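4th March, Clarnen kitchen lab

Lunch-tray work again, and I came in early for it! Picking up from the salt notes. The Pirihi bean soup is the one I really want on the school menu, and batch 3 is so much closer than the last one. Base recipe came out at 600 mg sodium per bowl by my sheet. Swapped half the stock for the water the mushrooms soaked in, added lemon right at the end, and I honestly went back for a second cup.
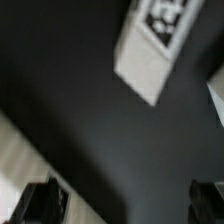
Lemon has to go in off the heat, otherwise it goes flat and a bit bitter. Tried it both ways side by side and the difference is huge. Also tried cumin, toasted and ground fresh (lovely, but it takes over, so half a spoon at most).

Tasting sheets from Grarnomgate are back, 16 of them, mostly filled in. Kids' handwriting is a joy. "More crunchy bits" shows up again and again, so croutons from the whole wheat ends next time, baked with a little oil, no salt.
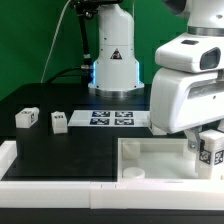
SNACK BARS (Treterau)

Oat and date version, no added sugar. Held together well after chilling 30 minutes, crumbled when cut warm. Fiber looks good on paper, need to redo the sum with the new oats. Pumpkin seeds instead of nuts and I like it better that way! Chopped finer they'd spread through the bar more evenly.

Dates vary a lot from box to box. Soak the dry ones first, drain well, then mash. 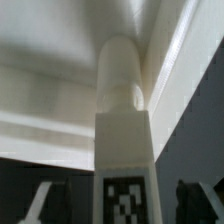
TO DO

Croutons, two thicknesses
Soup again with the softer beans
Fiber sum for the bars
Blank tasting sheets, bigger boxes for comments
Ask Treterau about smaller date boxes, we want a steady supply before August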